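Skistow-Puertas: datos de la jornada de demostración de Fotudville

Versión 2. Mantenimiento: Elínborg Zoëga

Resumen

Conjunto de episodios de manipulación grabados durante la jornada de puertas abiertas del taller de Fotudville, en noviembre. Los visitantes manejaron una pinza de mano con cámara integrada y repitieron tareas cortas de agarre y colocación sobre mesa. Los episodios del personal técnico se distribuyen aparte y no se mezclan con los de los visitantes.

Contenido

Episodios totales: 2,851
Episodios de visitantes: 2.380
Episodios de personal: 471
Puestos de demostración: 17
Duración máxima por episodio: 70 segundos

Estructura de directorios

visitantes/ episodios agrupados por puesto
personal/ episodios de referencia
calibracion/ parámetros intrínsecos de cada cámara
notas/ incidencias del día, en texto plano

Cada episodio incluye el vídeo de la cámara, la apertura de la pinza y la trayectoria estimada. La apertura se registra en milímetros. La trayectoria se expresa respecto a la primera posición válida del episodio, de modo que no hay un origen común entre puestos.

Procedimiento

El turno empezaba con una explicación breve a cargo del personal. Después, el visitante abría y cerraba la pinza sin carga sobre la mesa, la mantenía quieta un momento y pasaba a la tarea. Ese tramo inicial se conserva en los archivos y lleva la etiqueta "reposo". Quien entrene políticas de agarre puede descartarlo con el filtro sin_reposo del cargador. 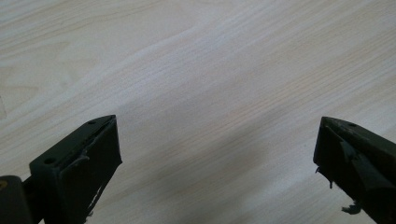
Figura 1. Pinza abierta sobre la mesa, sin contacto. Cinta deteriorada en las caras internas de ambos dedos.

Estado del material

El recubrimiento de los dedos no es uniforme en todo el conjunto. En parte de los episodios presenta desgarros, tiras deshilachadas y fragmentos sueltos que entran en el campo de visión. El campo desgaste toma los valores 0 (íntegro), 1 (bordes levantados) y 2 (desgarro visible). Lo asignó una sola persona y no se ha medido la concordancia con un segundo anotador. No se dispone de medidas de fricción.

Las sombras de la propia pinza sobre la mesa no se han corregido. Los segmentadores basados en umbral de intensidad tienden a unirlas a los dedos cuando estos son oscuros.

Limitaciones conocidas

Los relojes de los puestos Florkelport y Vestergaard (cada puesto lleva nombre propio) no se sincronizaron hasta las 11:30. Los episodios anteriores conservan el orden, pero no deben compararse por marca de tiempo con los demás.

La estimación de trayectoria pierde precisión cuando la imagen contiene casi exclusivamente superficie de mesa. El campo confianza_pose recoge el valor por fotograma.

Las incidencias y correcciones se comunican a Elínborg Zoëga, con el identificador del episodio y el nombre del puesto.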